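Ticket 135: left jaw won't close past halfway, suturing task
Project: Conon (student surgical robotics, Wemport lab)
Opened by: Dela Annan
Status: open
Priority: high, demo is in November

Problem: left instrument opens fine, closes to about half then stalls. No fault on the console. Wrist pitch and roll ok. Started after we moved to the new Billora driver build, but we also swapped the cable pack that afternoon so could be either.

Tried so far:
- power cycled the cart, same
- re-homed left arm, same
- went back to old driver build. Slightly better?? then same
- current limit on jaw motor from 36 to 50 percent. Closes further but jerky, put it back to 36
- swapped left and right instruments. Fault stays with the left ARM so instrument is probly fine

Jaw command was at full open for the next check. Opening angle looks right to me.

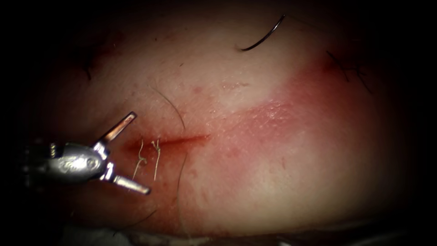 Left instrument, jaws open at the left end of the incision. Suture tails just under the cut.

Sent close from here, 4 attempts, stalled on every one. Motor encoder says it got to target, jaw clearly didnt. So slip somewhere between motor and wrist, or the tension is off on the new cable pack. Leaning tension.

Also the light falls off badly toward the edges of the view, makes it hard to judge the lower jaw against the skin. Seperate ticket for that pls, not this one.

Update 3:40 pm: pulled the cover on the left drive. Set screw on the jaw pulley was loose, maybe a quarter turn. Tightened, closes to about three quarters now. Still not full.

Update 5:15 pm: checked cable tension against the Nygård sheet, low on the jaw pair. Don't have the right key to adjust it, the small one is missing from the drawer. If you have it put it BACK.

Next:
- retension jaw pair
- re-home, run the close test again
- if ok, reinstall new Billora build and repeat, need to rule it out
- do not use left arm for knot practice until this is closed

Log is in the Conon folder under left_jaw. Leaving ticket open. - Dela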